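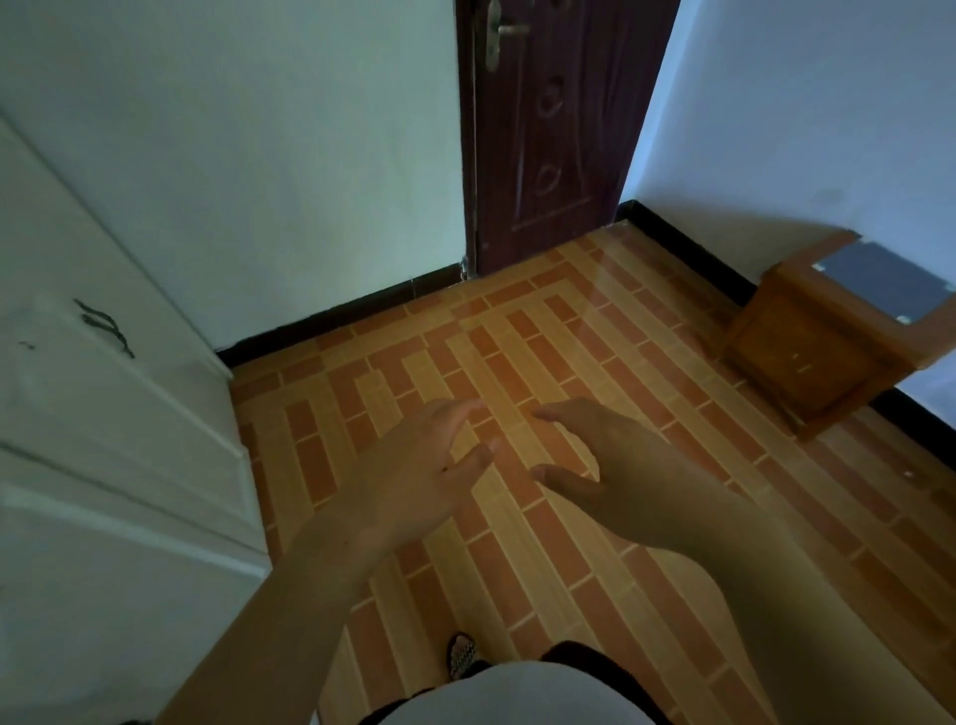

Sealing grout in a small room, is it worth it?
Plerkari Home Forum > Floors and Walls

jurby_tiler2
13 February 2019
Hello all. I have finished to regrout the floor in our laundry and now I read different advice about sealer. The tin from Lightfoot says two coats, the man in the shop says none. The colour of the grout is light grey. What do you do?

Saltbush706
Two thin coats, and wipe the tiles before it dries or you get a haze. I've done every floor in my house this way.

mopandbucket
Disagree. If it's epoxy grout you don't need sealer at all. Which one did you use?

jurby_tiler2
It is normal cement grout, Urko brand. I paid $100 for everything, so I don't want to make a mistake now - the sealer was the most expensive part.

mopandbucket
Then yes, seal it. But wait a few days first.

kero3357
I never sealed mine and it's been fine for more than 2 years. Use a neutral cleaner and skip the vinegar.

Saltbush706
Fine until someone spills coffee on it.

jurby_tiler2
Thank you for the answers. I will wait until the weekend and try one coat behind the washing machine first.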